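Notes from the Collecting Side: Laundry, Laundry and More Laundry
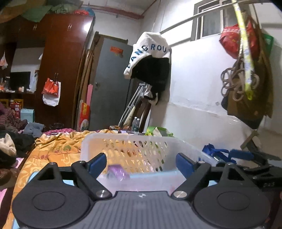
Blue fingertips open, white basket next, bed and wardrobe behind.

Hello again, and sorry for the gap since the January letter! I promised an update on the home recordings and then got buried in them, so let me catch you up while the uploads run (they are slow this evening, so you may get the long version).

We are well into the bedroom and laundry part of the Lestham set now. For anyone who joined recently, Lestham is our collection of people doing everyday jobs at home with a hand-held gripper, and the learning folks use the recordings to teach an arm to do the same sort of thing. I'm on the collecting side, so my life is mostly baskets, bags and asking people very nicely to do it one more time.

The target for this round is 4,000 episodes. On the morning I'm writing this we have 1,020 that passed review, and I'm happier with them than with anything we turned in for the kitchen round. The kitchens were tidy and every counter looked like the last one. Bedrooms are a different animal - blankets with big leaf and flower prints, clothes in heaps, shopping bags on wardrobe doors, things hanging from rods and hooks. A policy that has only ever seen a bare table has no idea what to do with a flowered blanket, and I would much rather it learned that now.

So please, please don't clean up before you record! I know it's hard. My own mother would have a fit. But if there is normally a pile next to the bed, leave the pile.

A few things Kerstin Reinholz asked me to pass on after going through the last batch. She threw out 44 episodes, which stung a bit, and nearly all of them were the same two problems. The first was hands moving too fast on the approach. When you swing in on a sock at full speed the view smears and the tracking drifts, and then the whole clip is useless to her. Slow down for the last bit before you close the jaws. The second was stopping too early. Let go of the item, back the gripper away, wait a beat, then end the recording. She needs to see the open fingers leaving.

Basket rims are still the big headache. People catch a fingertip in the slots on the side, shake it free and carry on. Keep those! Anas Darwish has been arguing for weeks that we should label the recoveries instead of trimming them, and I've come around to his side. He wants a separate tag for them in Genine, our labeling tool, and until that's in you can just type "snag" in the notes box.

Soft things first, by the way, then the small hard ones. If you do 10 shirts in a row, mix in something different before you carry on, and shift the basket a little between runs. Turn it, push it closer to the bed, whatever feels natural. I had one lovely long session where the basket never moved at all and I could have cried.

The next upload window closes on March 9, 2024, and anything after that rolls over to the following round, so don't panic if you miss it. Spare fingertips are in the drawer at the Nassar office - take a pair if yours are getting shiny, and write your name on the sheet so I know to order more.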